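Thread: Stenside two-arm kit, anyone paid for the folding package?
Board: Bench robots and small automation

tapeworm_ed
Posted 13 November 2023
Stenside is quoting us 3,000 for the folding package on top of the arms. The sales page says it "handles paper, cloth and film out of the box." I have heard that before. Does anybody have it on a bench?

millrow
We've had it since February. Paper is fine if you set it up by the book. I wouldn't let it near film.

oldgantry
"Fine" meaning what? Hornlow told us their kit was fine too, and we sent it back after 20 days.

millrow
Meaning it folds. I have 463 logged runs and I'm not going to pretend they were all pretty. Pictures from our bench:

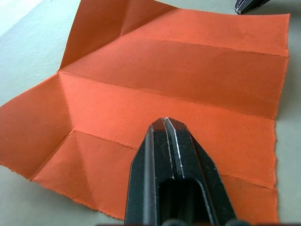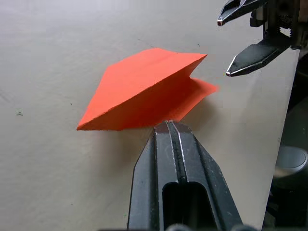
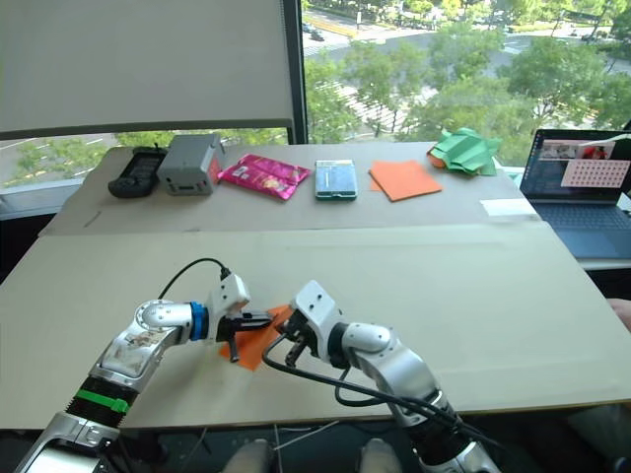

RE: pictures

oldgantry
Okay, a paper plane. The other close-up is a sheet with creases in it and a corner that looks half caved in. Which one am I paying for? I could crease paper with a ruler. And there's a person's hand at the edge of the table in the wide one, so how much of this runs unattended?

millrow
I never said unattended. Read the quote, it doesn't say that either.

tapeworm_ed
It says "minimal supervision," which could mean anything. Look at the edges on that sheet too, they're ragged. Does rough stock throw it off?

calia_bench
I disagree with oldgantry on the ruler thing. Two grippers that can work a sheet without shredding it is worth something. Whether it's worth 3,000 is another matter. We run the Calia software on the same kind of job and the license costs us less, but you do your own calibration and it eats a morning.

oldgantry
Lengyel throws calibration in. Just saying.

millrow
Lengyel also took 2 months to answer my email.

tapeworm_ed
Fine. I've asked Stenside for a trial with our own paper, their fingers, and me picking the fold. If they say no I'll post that here.

oldgantry
Get the return terms in writing first.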